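# Old tower, socket open, not sure what order to put things back

**Audrey-Anne Dufour**
2023-02-02

Hi all! I've been given the job of getting an old black office tower going again for my nephew, and I'm stuck halfway through, so I'd love some advice before I do something silly. It came from the surplus sale at Clondley, no paperwork, no cables, and I paid way too little for it to complain.

So far I've laid it on its side, taken the side panel off and stripped out the processor and the memory. The power supply, the graphics card and the motherboard are all still in the case. I've ordered a used processor from Katsaros that's supposed to match the board, plus 2 sticks of memory, and they should get to me pretty soon. I've never put a processor in before (I've swapped hard drives, that's my whole resume).
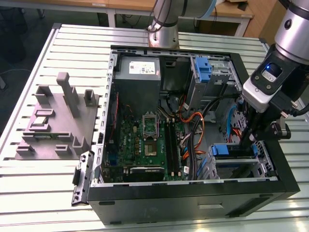
My main question is whether I should take the motherboard out to do this or leave it where it is. My brother-in-law swears you always build outside the case – he did his that way and it took him a whole evening. I really don't want to unscrew everything and then have to work out where each cable went. The bundle of orange and yellow wires alone makes me nervous.

Also, does it matter if I put the memory in before the processor? And should the graphics card come out first, or is it fine sitting there? I don't have any thermal paste right now. The cooler I saved has a gray crust on it that looks older than my nephew.

Oh, and the drives. There are blue plastic latches on the drive bays and I'm scared of snapping one. Do they squeeze or slide?

Thanks so much, and sorry for the wall of text!

---

**Graham Greenwood**

Leave the board in the case. I've done a good number of these office towers and I've only pulled the board when something was wrong with it or I needed to get at the back of it for a cooler bracket. With the case flat on its side you've got all the room you need.

The thing I'd worry about is the socket. With the bracket up, those pins are right out in the open, and they bend if you so much as brush them with a sleeve. If your processor isn't there yet, close the bracket gently and put the plastic cover back over it if you still have one. If you don't, lay a clean piece of card over the whole area and keep the screwdrivers somewhere else. I once dropped a screw into one and spent 3 evenings with a magnifier and a sewing needle. It did boot in the end, but I wouldn't want to do it again.

When the processor turns up, hold it by the edges and match the notches and the little corner triangle to the socket. Lower it straight down. Don't slide it and don't press on it. Then bring the bracket over and lock the lever. The lever takes more force than you'd like and it can creak a bit – that scared me the first time too.

Memory before or after is up to you. I put it in after the processor and before the cooler, just so I'm not squeezing my hand past a big lump of metal. Open the latches on the slots, line up the notch in the stick, push until it clicks.

Graphics card: I'd take it out for now if your hands are big, otherwise leave it. If it comes out, there's normally a small catch at the end of the slot that has to be released first, so don't just yank.

And do buy the paste! Wipe the old crust off with isopropyl alcohol and a coffee filter, then put one pea-sized blob in the middle. Please don't run it dry "just to test." Take pictures of the cables before you touch any of them, and keep the power cord unplugged the whole time.

---

**Womevov**

Agree with leaving it in. Check the processor is on the supported list for that exact board before you open the packet, sellers get this wrong all the time. I had one in August that fit the socket perfectly and the screen stayed black. Needed a BIOS update, so it was back in with the old chip first. Did you keep the old one?

Can't say for sure on the blue latches, they vary. Try squeezing gently before you pull, and if it doesn't move look for a tab.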